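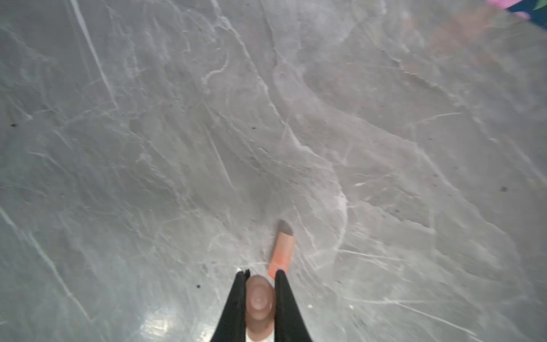 Gray, with pale veins. The dataset has many words for this.

Trurnari: A Dataset of Names for Gray

README and data card, version 3, October 2025
Maintained by Celeste Ibarra and Patricio Navarrete

What it is

Trurnari is a table of 2000 product names given to gray countertops, floor tiles, wall panels and paints. Each row is one name, copied from a catalog or sample card, along with what the thing was, what it was said to resemble and how long the name was before somebody stopped.

The project began when Celeste was redoing a kitchen and asked a showroom for "the gray one." She left with a folder. Patricio made the mistake of typing the folder into a spreadsheet, and the spreadsheet has been growing ever since.

It is a dataset of words. There are no color values in it, no swatches and no prices. If you want to know what Pensive Harbor looks like, we are sorry to say that we have seen the sample and still can't tell you.

What's in the download

names.csv – the main table
sources.csv – one row per catalog or card, with the year if it had one
guidelines.txt – how we labeled things, including the arguments
changes.txt – what moved between versions
old/ – earlier versions, kept out of guilt

Columns in names.csv

name_id: a number. It means nothing and will not change.
name: the name as printed, capitals and all. Some makers use no capitals. We respected this, with effort.
product_type: counter, tile, panel, paint or other. "Other" is mostly grout, which has a richer inner life than you would expect.
source_id: points to sources.csv.
claimed_material: what the catalog says the surface is meant to look like. Often stone, sometimes concrete, now and then linen. Empty if the catalog kept quiet.
theme: our label for what the name is about. See the next section.
has_place: yes or no. Does the name mention somewhere, real or otherwise?
has_weather: yes or no.
has_gray: yes or no. Does the name of this gray thing contain the word gray, in either spelling? Usually no.
word_total: number of words. Hyphenated words are one word. This took an entire evening to settle.
notes: free text. Some notes are useful. Some are Patricio's.

Themes

There are 8 theme labels. A name gets exactly one, even if it plainly deserves two.

weather: fog, mist, drizzle, any sort of storm
animal: doves, elephants, wolves, one oyster that should arguably be food
place: cities, coasts, mountains, anything with "harbor" in it
mineral: slate, flint, ash, pewter. Yes, we know that ash isn't a mineral. Read guidelines.txt before writing in.
cloth: flannel, felt, wool
feeling: calm, longing, restraint
person: monks, poets, widows, a banker
none: codes, plain descriptions, and names that defeated us

The none label is the one to be careful with. It mixes "G-16", a perfectly sensible name for a tile, with "Tuesdayish", which is not. If your work depends on the difference, filter by the notes column.

How the names were collected

Most came from paper: leaflets, sample chains and those heavy binders that showrooms chain to the desk. We typed them by hand. A smaller share came from catalogs posted online, copied one page at a time.

We took a name if the catalog filed it under gray, or if both of us agreed it was gray on seeing it. The second rule sounds generous and was miserable to apply. Anything we couldn't agree on was left out, so the greenish grays and the brownish grays (greige, if you must) are thinner in the table than they are in the world.

The same name from two makers counts as two rows. There are a great many fogs.

How the names were labeled

Each of us labeled every row alone, then we compared. Where we differed, we talked until one of us got hungry. The original labels from both of us are in old/, so you can see who gave way. On place and weather we rarely disagreed. On feeling we disagreed constantly, chiefly over whether "Quiet" is an emotion or a noise level.

We did redo the mineral rows in April after noticing that Celeste had been counting concrete and Patricio had not. Concrete now goes under mineral. Patricio's objection is recorded in changes.txt at some length.

What it might be good for

Teaching people to clean a messy text column. Studying how things get named. Training a small model to write fake gray names, which two separate people have already done and sent us, as a gift. Some of theirs are better than the real ones – please do not mix them back in.

What it is not good for

Choosing a countertop. We tried.

It's also no guide to what shoppers like, as nothing in it says what sold. Nor should it be used to judge any one company, because our sources are whatever we happened to get our hands on, and showrooms near Celeste's house are heavily favored.

Known problems

Several names were typed from photocopies, and a few of those end in a question mark that is ours, not the maker's. They are flagged in notes.

The year column in sources.csv is patchy. Catalogs like to be timeless.

has_place says yes for "Brasum Drift." We never found out whether Brasum is a town, a surname or a cough, and the person at the counter didn't know either. If you do, open an issue.

"Sitompul Haze" appears under paint and again under panel with different spacing. Leave it alone. Fixing it broke the row order last time and somebody's homework went with it.

Names are nearly all in English. A few rows in other languages got in early and were labeled through a dictionary and optimism.

Loading it

The files are plain CSV, comma separated, UTF-8, with a header row. Names with commas in them are quoted. If your spreadsheet program turns "March Ash" into a date, change that column to text before importing.

A helper script called jinier checks that your copy has every row and that the labels are spelled right. It prints "fine" if all is well and a good deal more if not.

License and credit

Use our labels and notes however you like, with credit. The names themselves belong to whoever dreamed them up. Please cite it as: Ibarra and Navarrete, Trurnari, version 3.

Contributing

Send new names as an issue, with the catalog title and page. One name per issue, please. Beige goes to a different project, and we don't know who runs it.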